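Category: Robotics / Manipulation / Deformable Objects

4. Data Collection and Views

4.1 Setup

All demonstrations were recorded on the Rekell platform, which has two arms and three cameras, one on each wrist and one at the head. The operator drives both arms at once. We kept the room as it was between recordings and did not cover the floor or change the lighting, because the policy has to work in a room like this one later.

The Clavov set holds 3,464 demonstrations. Of these, 716 were held back for testing and were never shown to the model during training. Each demonstration stores all three video streams along with joint positions and gripper commands at the same time steps. The three views in Figure 4 come from the wrist cameras, panels (a) and (b), and the head camera, panel (c).

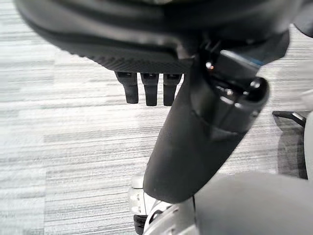 Last updated: 16 June 2019

Panel (a) has no cloth in it. The gripper housing and the arm take up much of the image, and what remains is mostly striped carpet. Views like this are common in the wrist streams, and they caused trouble in our first training runs. The model learned to tie certain carpet patterns to certain phases of the task, and it did worse when the base was moved even a short distance.

We tried two fixes. The first was to mask out the floor with a fixed mask for each arm pose. This helped a little, but the mask failed whenever the arm reached low. The second was to drop one wrist view at random during training, so that the model could not lean on any single stream. We kept the second fix and use it in all results below.

4.2 Close Views of the Fabric

When the gripper is close to the fabric, the wrist camera gives the texture and small folds that the head camera misses. It also brings in other things with strong edges. In panel (b), a white braided cord runs across white fabric below the prongs, and the texture of the braid is sharper than most of the folds. An edge-based grasp detector will tend to pick the cord.
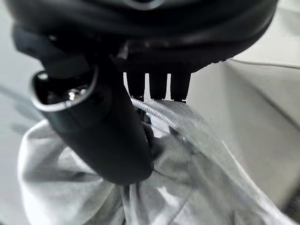 We therefore trained the grasp head on labels drawn by hand for 333 wrist images. Labelers marked the fabric they would pinch and left cords, cables and other hard parts unmarked. The labels are coarse — a single region per image — and we did not try to mark individual layers. Color was of little use in the close views, so the grasp head takes grayscale input.

4.3 Two-Arm Holding

The holding phase is scored from the head view alone. Panel (c) shows both grippers on a light blue-gray cloth, with the middle sagging between them and the fabric bunched at the right gripper. We count a hold as valid if both grippers have fabric and the lowest point of the sag can be found in the image. Bunching at one side does not make a hold invalid, but it is stored as a separate flag.
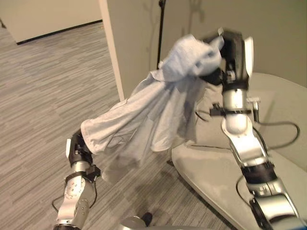
Of the held-out demonstrations, 23 were removed from the holding score because an arm hid the lowest point of the cloth. They remain in the grasp score. We also compared our sag estimate with the one used in Geum, which fits a curve between the two gripper positions. The curve fit is faster, but it assumes that the fabric leaves each gripper cleanly, and its error grows when the bunching flag is set. Our estimate reads the lower outline of the cloth directly and needs no model of the fabric. Section 5 reports both, using the same train and test split and the Hellell controller for all arm motion.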